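Odley clothing bank moves sorting to a single wooden-top table line

The Odley clothing bank has changed the way it sorts donated garments before they go out to families, dropping its old floor bins in favor of table sorting. The new layout has been in use since June at the group's room in the former Bromberg shoe store.

Under the old method, bags were emptied straight into six bins marked by size. Garments with missing or unreadable labels went into a bin of their own, and by spring that bin held 349 pieces. Most of them were good enough to give away but could not be matched to a request.

The new method starts at the table. A bag is emptied onto the wood and the pieces are pulled apart by type before anyone looks at size. Heavy items such as fleece and knitwear are handled first, as they take up the most shelf space. Thinner cloth is spread flat and checked for holes, stains and worn seams.

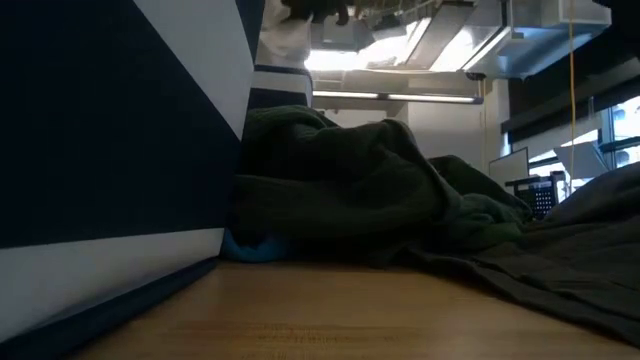 Dark green and gray cloth on the sorting table, with a patch of bright blue showing under the green.

Size is read at the second step. The sorter finds the back of the neck or the inside back of the waist, opens it, and reads the label. If the print is faded, the garment is laid on a paper template and measured across the waist or chest. The result is written on a paper tag and pinned to the piece. Tags are removed at the time of pickup.

Waistbands get a separate check. Elastic is stretched by hand to twice its resting width and released. A band that does not return is set aside for repair. Overlocked edges are looked at on the inside, where loose thread is easier to find, and any short ends are trimmed with small scissors.

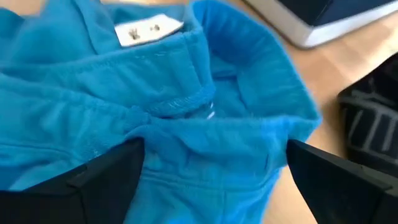 By Eftychia Politis
Odley

Children's clothing makes up the largest share of the work. The bank handles about 500 garments a month, and 200 of those are children's pants and tops. Requests for warm pants run highest ahead of the school year, and sizes in the middle of the range run out first.

Folding has also been made uniform. Pants are folded in half along the front seam, then in thirds from the hem up, with the waistband left on the outside so the tag can be read on the shelf. Tops are folded to the same width. Fleece is stacked no more than six high, since taller stacks slide.

Shelving for the folded stock came from Gkikas, a store fitter on Fukness Road, which also cut the measuring templates. The old bins have been kept for shoes and for textiles that are too worn to give away. Those go to a rag dealer by weight.

Donors are asked to wash garments before drop-off, close all zippers and leave the labels in. Pairs of socks should be tied or pinned together. Bags can be left at the side door until 6 p.m. Wet items, pillows and single shoes are not accepted.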